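Bredix Moves Packing Line Staff to Hand-Held Gripper Training at Barkness Site

BARKNESS, 4 Jan 2024. Bredix has begun training packing staff to record tasks for its Palomino automation cell. Workers carry out each motion with hand-held grippers, and the recordings are used to program the cell.

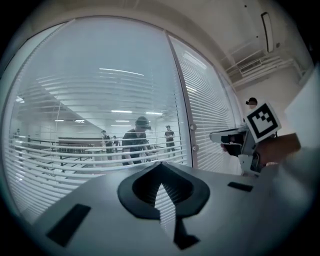
Hand-held gripper with marker cube, Barkness office.

The program covers 20 employees in its first phase. Each completes 10 hours of instruction before recording production tasks. Recording sessions are paid at the regular line rate and replace part of the normal shift.

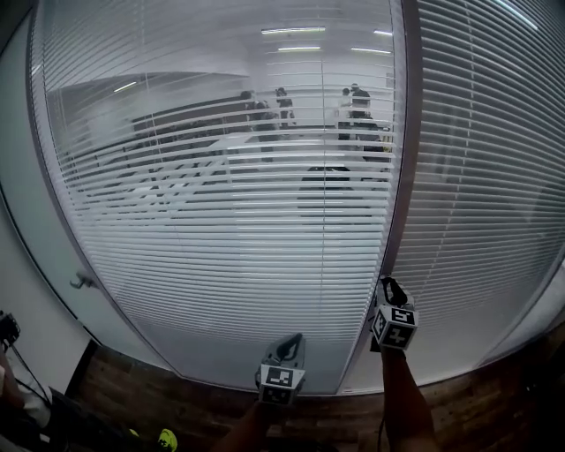
Repetitive case loading will transfer to the cell in May. Affected staff will move to recording, cell setup and fault clearing. Bredix plans no layoffs in connection with the change.

"The people who know the work set the motion, the grip and the order of steps," said Armelle Arnaud, operations manager at Bredix. "Their job descriptions have been rewritten to include it."

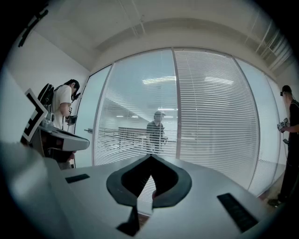
Staff with marker-tagged hand-held devices beside the glass partition.

A second phase at the Vilier site will add 50 employees. Shift schedules will be posted five weeks ahead.

Media contact: Deisy Henao, Bredix Communications

We use cookies to improve your experience on this site. Accept all | Manage settings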